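Plisville grocers face new unit pricing rules

October 2024

Smaller food retailers in Plisville will have to show unit prices on packaged groceries under a change to the municipal trading code. The requirement has applied to stores with more than 2,000 square metres of floor area. The revised code removes the size threshold and covers any shop that sells packaged food as its main line of business.

A unit price gives the cost of a product by standard measure, usually 100 grams or 100 millilitres. It allows shoppers to compare packages of different sizes without doing the arithmetic themselves.

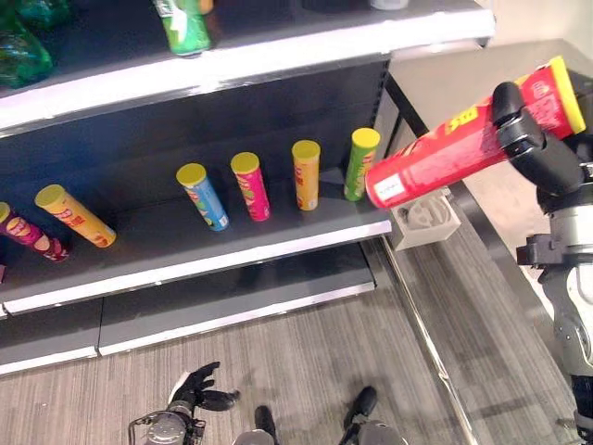
The code sets a minimum character height for the unit price and requires it to appear on the same label as the selling price. Where a product is on special, both figures must be updated together. Handwritten labels are still allowed if they are legible and meet the same height rule.

Council staff received 2,326 written submissions during the comment period, which closed in August. Most dealt with package sizes that had shrunk while the shelf price stayed the same. Retailers were more concerned with the cost of reprinting labels and with older checkout systems that do not store net weight.

Rhydian Kneath, who runs a grocery on Prosser Street, said his software can produce the new labels but the product file is incomplete.

"The weights were never entered for a lot of the snack and confectionery lines," he said. "Someone has to stand there and type them in from the packages. After that it's a normal print run."

Clorow, which supplies label software to independent stores in the district, said it would release an update with a net weight field and a report listing products where the field is blank. The update will be free to stores on a current service plan.

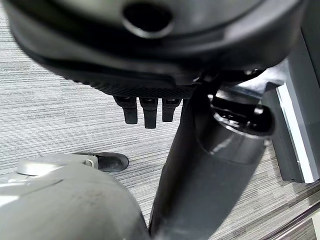

Photo: Plisville Courier

Shops have 18 months to comply. During that period inspectors will issue written notices only. Fines apply afterward, starting at $80 for each aisle where labels are missing or incorrect, with a higher rate for repeat offences.

Exemptions cover fresh bakery items sold singly, gift hampers and goods marked down for quick sale. Market stalls are also exempt. Vending machines were in an earlier draft and have been taken out - the council plans to deal with them separately.

The neighbouring municipality of Kimlow has had a similar rule for small grocers in place for several years. Its label template can be used in Plisville without changes.

Printed copies of the revised code are available at the municipal office.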